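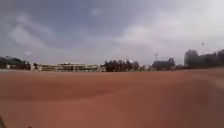

Grirlow asked last month whether the ground would be ready to seed before the rains set in, and whether 3100 was still enough to cover it. Short answer — no to the first, probably yes to the second. Longer answer below, sorry for the rush, I have the contractor at 4.

## Plenutthorpe field, progress to October

**Where we are**

- Clearing finished. Old goalposts, fence stubs and rubble all gone to the tip.
- First grading pass done over the whole field. Bare dirt end to end now, no grass left.
- Second pass not started. Bodin had the grader booked elsewhere, we get it back Tuesday.
- Drainage along the far side: trench marked out, not dug.
- Seed ordered, not delivered. Told Broleck to hold it, no point having bags sitting in a damp shed.

**The ground itself**

Flatter than we expected. Color varies a bit across the middle, darker band running side to side. Could be compaction, could be damp, could just be different soil that got dragged over during grading. We want a soil test there before anyone puts topsoil on it. If it is compaction it needs ripping, and that has to happen ahead of the second pass or we pay for grading twice.

The pale strip along the far edge on the left is the bit people keep asking about. Not in the original scope. My suggestion is leave it alone this year and seed up to it — happy to be overruled but need to know before the contractor sets his levels.

**Money**

Grant total 3100. Spent so far:

- Clearing and tip fees: 600
- First grading pass: 550

Leaves 1950. Second pass should be the same price as the first if we don't need ripping. Drainage quote still to come, Bodin promised it and then promised it again. Seed is on account with Broleck and will be invoiced on delivery, so it is not in the figures above.

**Use of the field**

Closed to play while the work is on. 19 kids signed up for the Saturday soccer group, they are using the school yard for now and the parents have been pretty patient. A few have asked for an opening date. I have not given one and would rather we didn't untill the grass is in.

**Problems**

Weather mostly. Lot of heavy cloud lately and the contractor won't run the machine on wet dirt, fair enough. Also no water hookup at the field yet. Fine over winter, not fine once there is new grass on it.

**Need from you**

1. OK to move seeding to spring.
2. Yes or no on the pale strip.
3. OK to pay for the soil test out of the grant. Don't have teh price yet, will send it over when I do.

Next report after the second pass. Receipts for clearing and grading are in the shared folder, the tip one is a bad scan but readable.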